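Jae-hoon Song has run the Omero gripper against the old Corberg one since May, and he isn't ready to call a winner. "The sales sheet says 2,000 picks without a miss," he says. "A miss of what? Cardboard boxes?"

His own test at Melham is a metal bin of mixed odds and ends, some soft, some hard, some shiny.

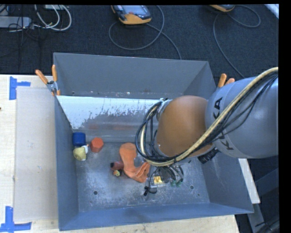

The Omero dropped 18 in its first 200 tries. The Corberg did slightly worse, but it costs far less. "Would I pay double for that? No. Ask me again when they've fixed the cable routing."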